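Bataineh Housing Trust opens second round of kitchen grants

Bataineh Housing Trust has opened the second round of its kitchen improvement grants. Tenants and leaseholders on the Cevik and Furkitz estates may apply until 10th May.

The scheme was set up to replace kitchens that no longer meet the Trust's own standard for storage and safe working space. In the first round, which closed in February, the Trust received 1341 applications and approved work in 82 homes on the Cevik estate. Homes on the Furkitz estate are included for the first time.

Successful applicants will be offered new worktops, a sink and base units. Cookers and fridges are not covered. Households in which a member has difficulty standing or reaching may also ask for a lowered worktop, and an assessor will visit before any such work is agreed.
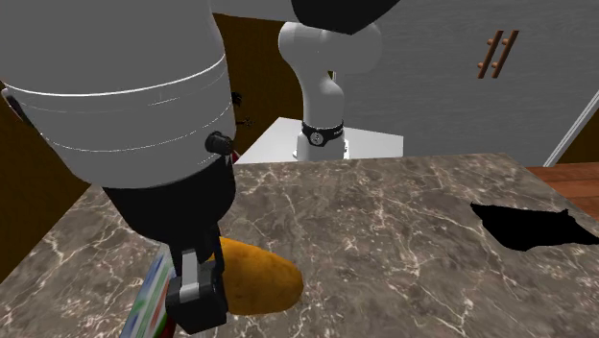
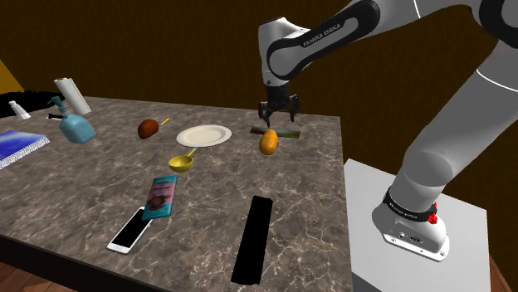
Can a household apply again if it was turned down in the first round?

Any household refused in the first round may apply again, using a new form. Earlier papers will be kept on file, so proof of address need not be sent a second time unless the applicant has moved.

Wissam Khoury, head of property services, said the Trust had changed the form following comments from residents. "The first version asked for too much detail about the age of fittings, and many tenants did not have that information. We have removed those questions," he said.

Work will be carried out by Zekance, the contractor used in the first round. Each kitchen is expected to take 3 weeks to complete, and residents will receive at least 14 days' written notice of the start date.

Forms are available from the Trust's main office and from both estate offices. Residents who need help filling in the form, or who require it in large print, should write to Ultan Sheehan, grants officer, at the main office.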